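February – Friday, late afternoon

Ripening trial, Kurnisico boxes against plain cardboard. Writing this up before I talk myself into liking the result.

The claim, as Martim passed it on from the supplier: fruit kept in the lined box stays firm for longer than fruit in an ordinary box, same room, same starting stage. The leaflet has a graph with no scale on the upright axis. I asked Husbridge what the line stood for and got the leaflet again, as a PDF.

Setup as it stood. 200 fruit in the lined boxes, 200 in cardboard, both lots from the Firnarora delivery. Tiago split them by hand on the bench. He says he didn't choose, he just took what came, but people who sort fruit all day can't help sorting fruit. Next time we draw lots, or at least alternate. If the better ones went to one side we would see exactly the difference we're seeing and it would have nothing to do with the lining.

Room log looks fine on paper. The logger hangs by the door though, and the lined boxes were stacked at the back where the blower hits them. Two degrees between door and back wall when I walked the kitchen thermometer across at lunch. I don't fully trust that thermometer either (ice water check still to do).

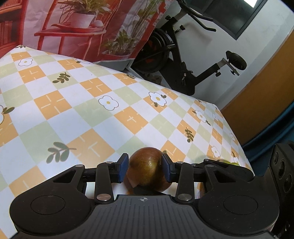

Reddish-brown skin, olive-yellow patch near the middle. Checkered cloth.

Color scoring. We're using the Kikuchi card, which goes green, turning, red, over. There's no step on it for patchy fruit. Tiago puts anything with a yellow patch under turning. Martim goes by whatever color covers most of the skin. I had been doing a bit of both without noticing. We each scored the same tray of 10 without talking and then compared, and we did not agree well enough for me to believe any difference of half a step between boxes. Half a step is what the supplier is so pleased with.

Shine is another problem. A glossy fruit reads redder under the bench lamp than it does by the window. Proposal: one spot, one light, card lying flat beside the fruit. Martim thinks this is fussy. Maybe so, but he's the one who scored a fruit twice after lunch and gave it two different numbers.

Firmness. Thumb test dropped, at my insistence. The spring gauge is better but leaves a dent, so anything gauged has to come out of the count. I can't tell from the sheet whether that was done for the first tray. The initials are there, the box numbers aren't.

What I'd be willing to say at this point: the cardboard lot looks a little further along. Some of that could be the blower, some could be the split. I would not put a number on it, and I'd rather Martim didn't put one in his email to Husbridge.

To do
– swap the stacks front to back, note the time
– second logger on the back wall
– ice water check
– box numbers on every line of the sheet, Tiago please
– ask Husbridge what "firm" means in their leaflet, again

Smell in the lined boxes when opened is a bit like new shower curtain. Martim can't smell it. Tiago can.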